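Notes de cours, module « Automatiser chez soi », séance 5 : monter un bras de manipulation dans une pièce habitée

*Atelier partagé de Vedby. Ces notes reprennent ce qu'on a dit au tableau, avec les remarques des groupes du mois de mai. Apportez-les à la séance pratique, on s'en sert vraiment.*

## Où on en est

À la séance 4, on avait laissé le bras fixé sur l'établi, avec ses axes qui tournaient bien et une pince qui s'ouvrait et se fermait sur commande. C'est déjà beau ! Mais un établi, c'est un monde facile : tout est plat, tout est à la bonne hauteur, et les objets qu'on y pose sont des cubes imprimés en série. Aujourd'hui on passe au salon, et c'est là que le projet devient passionnant, parce qu'une pièce à vivre ne fait aucun effort pour le robot.

Le projet fil rouge s'appelle toujours Furkbridge : ranger une table basse, un objet à la fois, en séparant ce qui se jette de ce qui se garde.

## 1. Le support

Première question de tous les groupes : sur quoi visser la base ? Un bout de canapé solide peut faire l'affaire, à condition de vérifier la rigidité avant toute chose. Le test est tout bête :

1. Fixer la base avec ses boulons définitifs, pas avec des serre-joints.
2. Tendre le bras presque à l'horizontale, à vide.
3. Lancer un aller-retour lent, puis un arrêt net.
4. Regarder le bout de la pince. Si elle oscille encore au bout de 2 secondes, on renforce.

Pour renforcer, une contreplaque sous le plateau et une équerre par pied suffisent dans presque tous les cas. Le groupe Stetton a ajouté du lest sur la tablette du bas (des sacs de sable, 27 kg en tout) et la différence était spectaculaire, on est passés d'un bras qui dodeline à un bras qui s'arrête comme une porte de coffre.

Pensez aussi aux câbles. On laisse une boucle de mou à la sortie de la base, on descend vers le sol, et on attache le reste avec du velcro. Les colliers en plastique, vous allez les couper dix fois dans l'après-midi.

## 2. La zone de travail

On mesure depuis le centre de la base, jamais depuis le bord du meuble. Dans nos essais, on s'est donné un rayon utile de 80 cm, que le bras atteint pince vers le bas sans se retrouver complètement déplié. Un bras déplié à fond perd en précision et se rapproche d'une **singularité** (voir séance 3 : deux axes s'alignent, le calcul inverse s'affole, le poignet part en vrille).

À faire sur place :

- tracer le rayon utile au sol et sur la table avec du ruban de masquage ;
- noter la hauteur du plateau de la table par rapport à la base ;
- déclarer dans le logiciel tous les volumes fixes, y compris les meubles rembourrés ;
- garder une marge au-dessus de la table pour les trajets à vide.

Les canapés et les coussins méritent un mot. C'est tentant de les oublier (c'est mou, quel mal pourrait-il y avoir ?), sauf qu'une pince qui accroche une housse tire tout avec elle. On les modélise donc comme des boîtes pleines, un peu plus grandes que nature.

## 3. La prise par le haut

C'est la prise qu'on programme en premier, pince verticale, doigts de part et d'autre de l'objet. La séquence est la suivante :

**Approche** : se placer à l'aplomb de l'objet, doigts ouverts.
**Descente** : à vitesse réduite, jusqu'à encadrer l'objet.
**Serrage** : fermeture avec limite de force.
**Levée** : verticale, sans rotation, puis seulement le transport.

Pour une télécommande, on aligne les doigts en travers de la largeur et tout se passe bien. Les magazines sont redoutables : minces, glissants, en éventail. On les garde pour la séance 7. Une bouteille d'eau debout se prend mieux de côté, à condition que rien ne traîne autour.

Et puis il y a l'emballage froissé, mon préféré ! Un sachet de biscuits n'a pas de forme stable, il brille, il se déforme dès qu'on le touche.

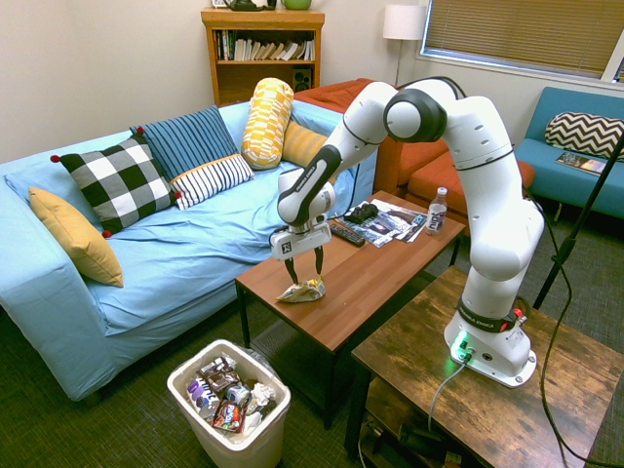 On vise donc un pli bien dressé plutôt que le centre géométrique, et on ferme doucement. La caméra de profondeur donne souvent des trous sur les surfaces métallisées. Le groupe Hinds a contourné le problème en prenant la hauteur de la table comme référence et en descendant jusqu'à une cote fixe, ce qui marche étonnamment bien tant que le plateau est plat.

Notre carnet d'essais compte 262 tentatives de prise, tous objets confondus. Relisez la colonne « remarques », elle vaut plus que la colonne « réussi / raté » : on y voit très bien les erreurs d'orientation du poignet.

## 4. Sécurité, à relire avant d'allumer

- L'arrêt d'urgence reste dans la main d'une personne qui ne fait rien d'autre.
- On ne se penche pas au-dessus de la table pendant un mouvement, même lent.
- Premier passage de chaque nouvelle trajectoire à vitesse minimale.
- Après chaque déplacement d'un meuble, on refait la mesure base-table.

## Pour la prochaine fois

Chaque groupe apporte un croquis coté de sa pièce, la position prévue pour la base et celle de la corbeille. Choisissez aussi trois objets du quotidien, dont un souple, et écrivez pour chacun l'orientation de la pince et la hauteur de serrage. Les ruban de masquage et velcros sont dans le tiroir du haut, à côté des clés Allen.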